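Zullo bench kit, two-arm version
Equipment page, Zatthorpe shared workshop. Revised January 2024.

## What you are booking

The Zullo kit is a mounting and wiring kit for people who already have two arms and want them working over the same table. Bagheri sell it as a weekend build. Ours took 37 evenings, and I would treat any claim on their product page with the same caution you'd give a used van.

You get the base plates, the brackets for the wrists, the frame clamps, the cable set and a start-up disc image that we no longer use. You do not get the arms, the grippers or the table. The kit cost the workshop 3,070 pounds before delivery from Zurstead, and I voted against it. I am now the person who looks after it, so read the rest with that in mind.

## What it is good for

Slow pick-and-place with light things. Learning how to calibrate. Finding out how much of your plan depended on the table being exactly where you thought it was.

The sales sheet says "household tasks". We put plates and a lidded food container on the table because they are cheap to replace, and because a raised rim is a fair test of whether the fingers come down where they should. A gripper that can touch a plate has not done the washing-up. Please don't tell visitors otherwise.

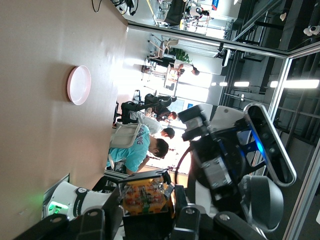

## Setting up for a session

1. Check the table bolts first. The plates are stiff but the table isn't, and a table that has crept will ruin your numbers.
2. Look for green at the bottom of each arm. Green tells you the base has power. It says nothing about whether the arm knows where it is, whatever the manual implies.
3. Run the homing routine one arm at a time. Running both together is offered in the menu and I'd leave it alone.
4. Set the speed limit to 200 mm a second. The software forgets this each time it restarts.
5. Start with one plate. Get the gripper over the middle of it, stop, and check the height by eye before you let the fingers go any lower.
6. Only then bring in the second arm, and park it in the air on its own side until the first has finished.

If the two arms disagree about the height of the table, believe neither and go back to step one.

## Cables

The weak part of the kit, in my view. The supplied wrist cables are long enough on paper. On the bench they want a generous loop, and a loop is exactly the thing that catches on an elbow. A strap round the upper arm helps. Taping the cable flat does not, it just moves the strain to the plug.

Keep the near edge of the table as clear as you can. Cables gather there however tidy you were when you started, and a cord that creeps up onto the work surface will end up under a gripper sooner or later.

## Matching left and right

Left and right in the software mean the robot's left and right. If you are looking at the overhead view with the bases along the top, the right arm is on your left. Every new user gets this wrong once, me included, and I have asked Bagheri to put it on the first page of the manual. The last edition had it in an appendix.

Our usual exercise uses a pink plate for the right arm, a blue plate for the left and the white container between them. It gives each arm its own target and leaves the shared ground in the middle, where all the trouble is. I have yet to be convinced that the kit's collision checking does much there. It stops the arms in good time when both are crawling. At anything like the advertised speed I keep my hand on the stop button.

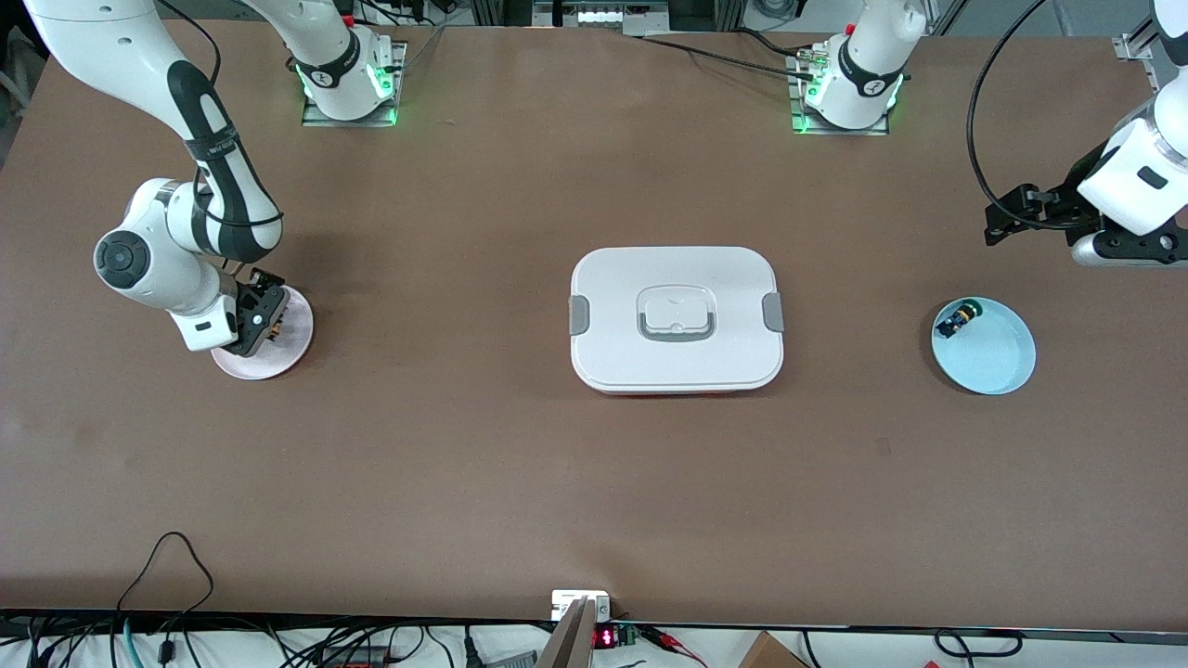 Kęstutis Vanags thinks I am too hard on the collision checking, and he asked for his view to go on this page. He says the margin is set in the config file, that ours was left at the factory value for months, and that once he had widened it the arms stopped in time on every run he tried over the middle of the table. He would let people work faster than I do.

Fair enough, and his settings are now the default. I would still like to see the same result from somebody who didn't write them.

## Known faults

- The left gripper sometimes reports closed when it is open. Restart the gripper only and leave the arm powered.
- The log file stops without warning when the disk is full.
- Two of the spare frame clamps have stripped threads. They are in the drawer with red tape on.

## Booking

Members who have done the induction can book a half day at a time. Bring your own objects, nothing made of glass, and write down any change you make to the config, with the old value next to it.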